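Right, a thread about the fault that ate my entire November, for anyone else trying to get a humanoid to put drinks away in a fridge.

The job sounds daft. Tea bottles stand on a desk, the robot (ours is called Platach) takes them one at a time and puts them in the fridge drawer. That's it! We'd run it 300 times by then and I'd got a bit smug.
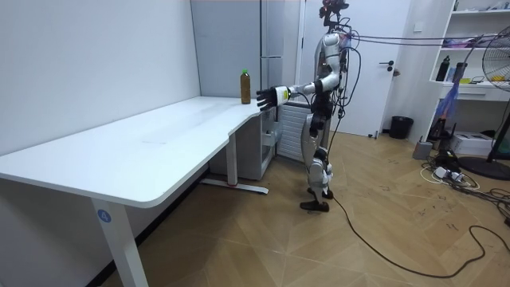

We logged 296 of those as clean. The other four all went the same way: the left arm stopped dead mid-move and the whole robot went stiff. No error on my screen, no beep, nothing. You'd get up to look and it would be just standing there like it had remembered something sad.

First theory was the grip. Bottles are slippery, fingers squeeze harder, motor current goes up, protection kicks in. Lovely theory! I spent ages turning the grip force down and all I got for it was dropped tea.

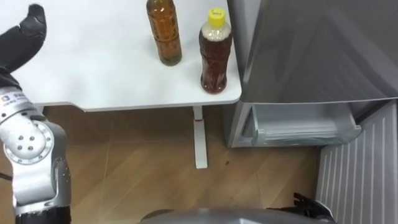

Second theory was the drawer. If it isn't pulled out far enough the hand can catch the lip, and then the arm pushes against something that won't budge. I moved the drop point 10 mm and felt very clever until the next freeze, when the hand wasn't anywhere near the drawer.

So I finally did the boring thing and read the raw joint logs from start to finish. Should've done that on day one, I know, I know. Every freeze had a gap of 70 milliseconds in the left arm data just before it.
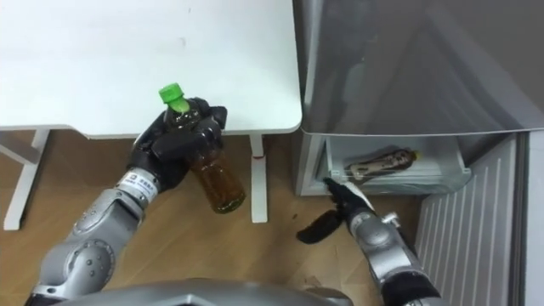 Left hand on the green-cap bottle, the other tea already in the drawer.

A gap like that means the arm controller has stopped hearing from the main computer. It does what it's told to do and holds position. Fine if the hand's empty, not so fine if somebody leans in to help and the link comes back while their fingers are in the way!!

And that's the bit that properly bothered me. When the link recovered, the arm carried on with the old move straight away. I was reaching for the bottle when it did it to me. No harm done, but I went and sat down for a while. 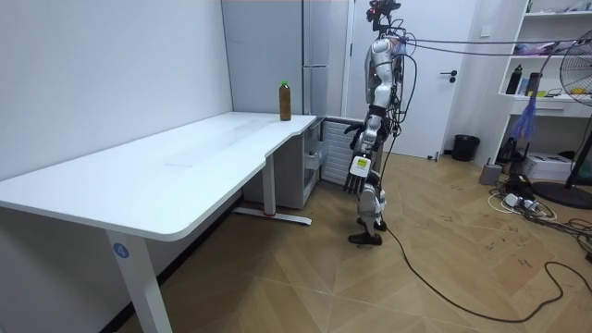 Green-cap bottle on the desk, one arm up and one down.

The cause was a connector in the left shoulder that hadn't been pushed fully home. It only lost contact at a certain arm angle. One click and it was in. I could have cried.

The proper fix is in software though. After any dropout the arm now stays put until a person presses resume, and the screen goes bright red so you can't miss it. Going on the Trundach rig next.

If yours freezes and then wakes up by itself, please hit the stop button before you put a hand anywhere near it. And go and wiggle your shoulder connectors (power off first!).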